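Sep 2, 2024

I finished the book about the Stunstead choir on the evening train. It has 292 pages, and I read the last 70 without looking up once.

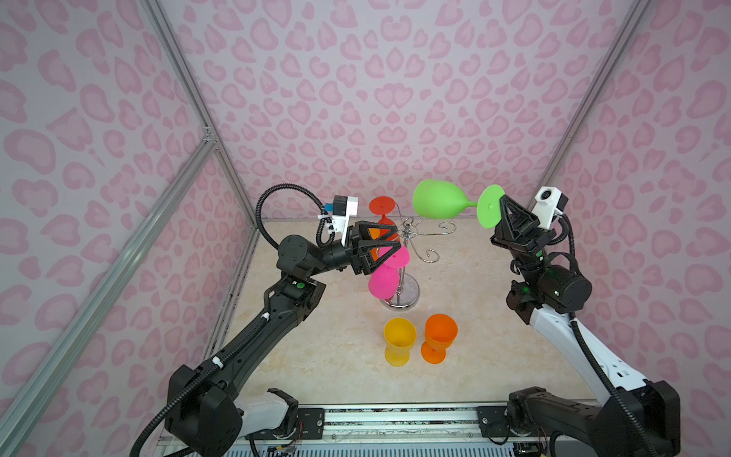
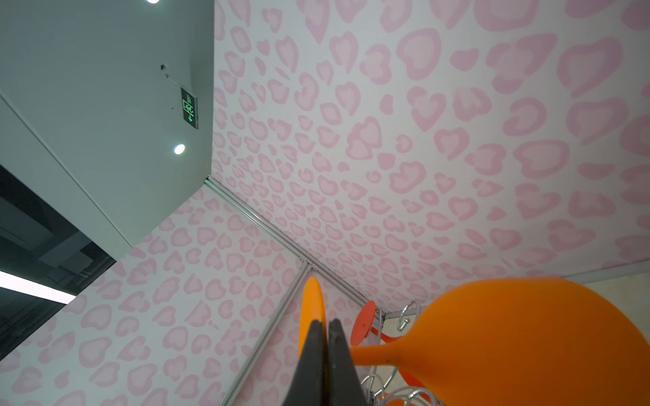
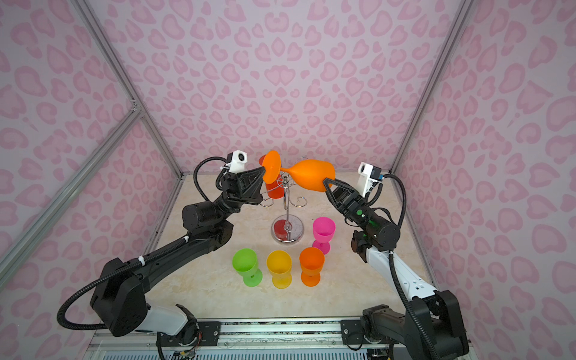
The chapter on the Matero songs I liked the most. The author writes simply, so I needed my dictionary only 3 times. I wish there was a recording with it. In January I will try to find the second volume, if Nemimo prints it by then. Tomorrow I must return this one to the library.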